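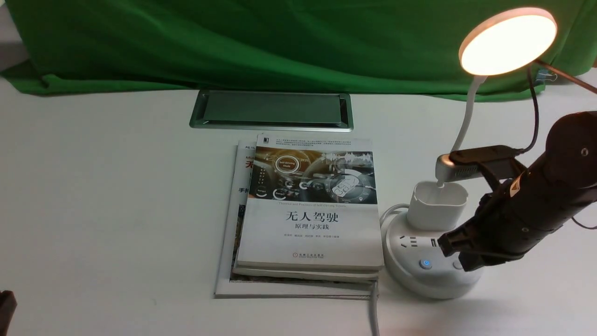 Desk Tidy task, lamp on. Reading matter is not included in the kit.

Skorine Desk Tidy Kit
Club and classroom set for single-arm manipulation
Product code: SK-DT46
Made for the Greltby Schools Robotics League, sold to anybody else who asks nicely

Overview

Every robotics club starts with coloured blocks. The arm picks up the red block, the arm puts the red block in the red square, parents clap. By about the third week your students can do it with their eyes shut, and the arm more or less can too, and somebody asks whether there's anything else.

The Desk Tidy Kit is the anything else. It gives a student team a small, slightly annoying corner of an ordinary desk and asks their arm to deal with it: things that flop, things that lean, things with cords on them. It's the official practice set for the Desk Tidy event in the Greltby league, and it works just as well for a class project or for a wet Friday when the drones are grounded.

The kit doesn't include an arm. We mention this early because the question arrives every week.

What's in the box

Round power strip, white, with one multi-pin outlet and a USB port
Gooseneck desk lamp with open-top holder base
Green backdrop cloth, pre-rumpled (please don't iron it, the league's cloths aren't ironed either)
Plug-shaped grasping pieces, set of 6, grey and black
Task cards, laminated, 46 cards in four levels
Score pad
Cable clips, more than you'll need and fewer than you'll lose

What you'll need to supply

A white or light-coloured table. Anything from a school storeroom will do.
An arm with a two-finger gripper
A few books of different sizes. Hardcovers are easier. Paperbacks build character.
At least one adult who can keep their hands to themselves while a team is debugging

How the event works

Teams draw a task card, set the desk to match and have ten minutes to get their arm through it. Level one cards are single moves: pick up this, put it there. Level two adds a second object that's in the way. Level three brings in the stack of books, which has to be left no messier than it was found. Level four is anything involving a cord, and it's where most of the shouting happens.

A clean run scores 100. Points come off for dropped pieces, for moving things the card didn't mention, and for any human hand crossing the edge of the table while the clock is running. Coaches' hands cost double. The rule was added in July after a regional round we've all agreed not to discuss.

Teams may steer the arm by hand controller, program it, or train it from their own recorded runs. All three are judged on the same sheet. In practice the younger teams drive and the older ones train, and the drivers win more often than the older ones would like.

The lamp

The lamp gets its own section because it gets its own complaints. Yes, the glare is intentional. A bright lamp a hand's width from the work will wash out a cheap camera, throw a shadow across the grasping piece and make a model trained at lunchtime fall over at four o'clock. Real desks have lamps. Your students can bend the neck to wherever the card says, and after that they have to live with it.

If your team is just starting out, leave it switched off for the first few sessions. Nobody from the league will come round to check.

The grasping pieces

These are shaped like something you'd plug in, but they carry no power and aren't meant to go into any outlet. The rounded tip is slippery on purpose. The clip section is the kinder end to grab. Most teams go for the tip first, drop it, and work this out without our help.

Pieces are sold separately in packs of six, as they roll off tables and are eaten by vacuum cleaners.

Arm compatibility

Tested with the Bredard club arm (both gripper versions) and the older Şimşekoğlu bench arm. Grippers need to open at least as wide as a paperback spine if you plan to attempt level three. Suction cups are allowed in class but not in league play, where they were considered a bit too clever.

If you're running something home-built, send us the reach and the jaw opening and we'll tell you which cards to skip.

Safety, in plain words

Clamp the arm's base to the table. Keep hair, lanyards and hoodie strings out of reach of the joints. Anything plugged into the mains gets plugged in by an adult, and level four cards are practised with the power strip disconnected at the wall until your team can finish one without tugging it. Drinks live on a different table. This includes yours.

From a club that uses it

"We bought one set for our after-school group and I assumed it would last a term before they got bored. They've now been stuck on card 31 for three weeks and refuse to move on. One of them has started dreaming about the cord. I've had to book the room for Saturdays as well."
Benedicta Akpalu, coach, Greltby after-school robotics

Questions we get

Can we use our own lamp?
For practice, sure. At league rounds you'll get ours.

Our arm knocks the book stack over every time. Is the kit faulty?
No.

Do the books have to be about robots?
They don't have to be about anything. Thickness and cover finish matter, so mix them up. A glossy cover slides and a matte one grabs.

Is there a lesson plan?
There's a teacher booklet with eight sessions, downloadable once you've registered your set. Session five is mostly about cables and can be run twice.

How long does set-up take?
Five minutes if the last group packed the box properly. Otherwise, allow the period.

Ordering

Sets ship from our Greltby workshop within a week of your order. Schools can pay by purchase order. League entries for this season close on 11th September, and a registered set is needed to enter, so please don't leave it until the night before and then ring us.

Spare cloths, lamps, power strips and card packs are listed under Parts. Missing score pads can be replaced with any piece of paper and a ruler.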